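Loudness and Dynamic Range in Independent Funk Singles
Audio Production, Term Project Report
July 7, 2019

1. Purpose

This report compares three masters of one song and asks how far loudness can be raised before listeners prefer the quieter version. The song is "Munora," a mid-tempo funk track by the student band Niltby, recorded in June in the Clallano practice studio. Drums, bass, clavinet, two guitars and a lead vocal were tracked on separate days. No samples were used.

2. Material

The mix was finished before the project began and was not changed. The full track runs 274 seconds. A section containing the second verse and the chorus was exported for listening, because it holds both the thinnest and the densest arrangement in the song.
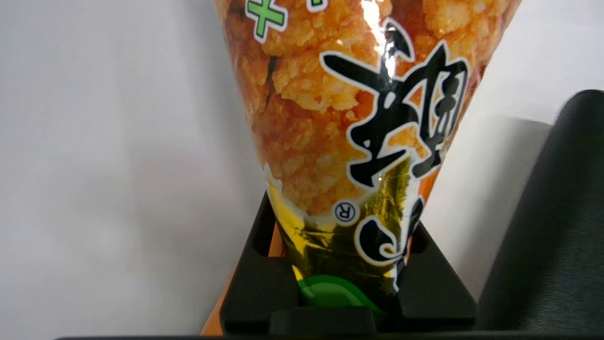 Figure 1. Snack bag with printed rice crackers.

Three masters were made from the same stereo file:

Master A: equalization only, no limiting.
Master B: light bus compression and a limiter working on drum peaks.
Master C: heavier compression, soft clipping and a limiter working through most of the chorus.

The equalizer settings were identical in all three. A small cut was made in the low mids, where the bass and the clavinet overlap. A 1000 Hz tone was used to check channel balance before each export.

3. Listening Test

Playback levels were matched by ear first and then by meter. Without this step the loudest file tends to win whatever its quality. Listeners heard the masters in random order and could switch between them at any time. Each master was rated on a scale with 5 as the top score, for punch, clarity and overall preference.

The test page was shared through the Illés student radio list and stayed open for most of June. It collected 1019 ratings. Incomplete sessions were removed before the averages were taken.
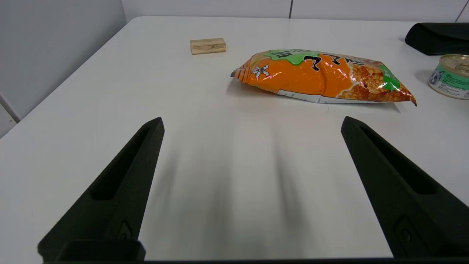

4. Results

Master B was preferred overall. Master A scored close to it for clarity but lower for punch, and several comments described its snare as too far forward. Master C scored lowest in every category once levels were matched. The most frequent complaint was that the bass lost its attack in the chorus — a fair description of what the clipper does to the waveform there.

The verse produced smaller differences than the chorus. With only drums, bass and vocal playing, the limiter on Master C had less to do.
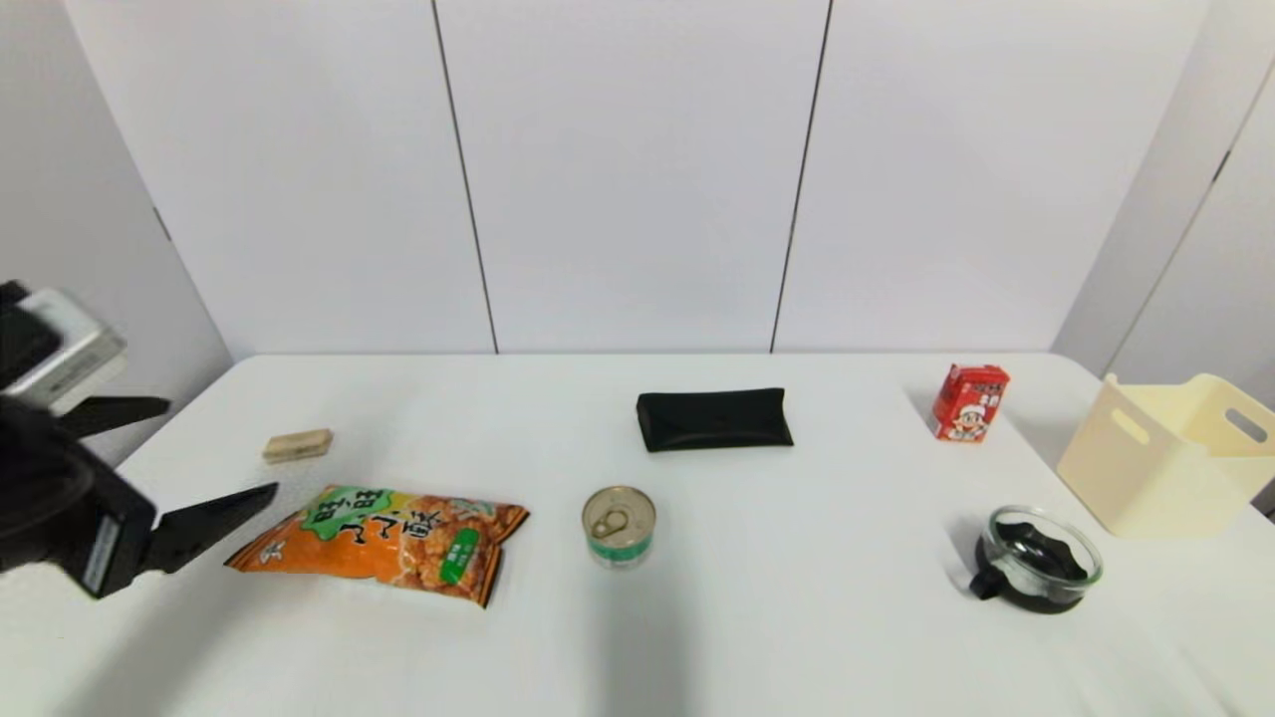 The gap between A and B is small enough that it may depend on the playback system. Listeners on laptop speakers leaned toward B, while those on headphones were split. The form did not record headphone models, so this cannot be taken further.

5. Limits

One song was tested, and its arrangement leaves a lot of space between notes. A denser track might hide the effects of clipping or make them worse. Most listeners came from one station's list and already knew the style.

6. Next Steps

The band will release Master B. A second test should use separate limiting on the drum bus, with the bass left out of the clipper — the settings for this are saved in the Munora session.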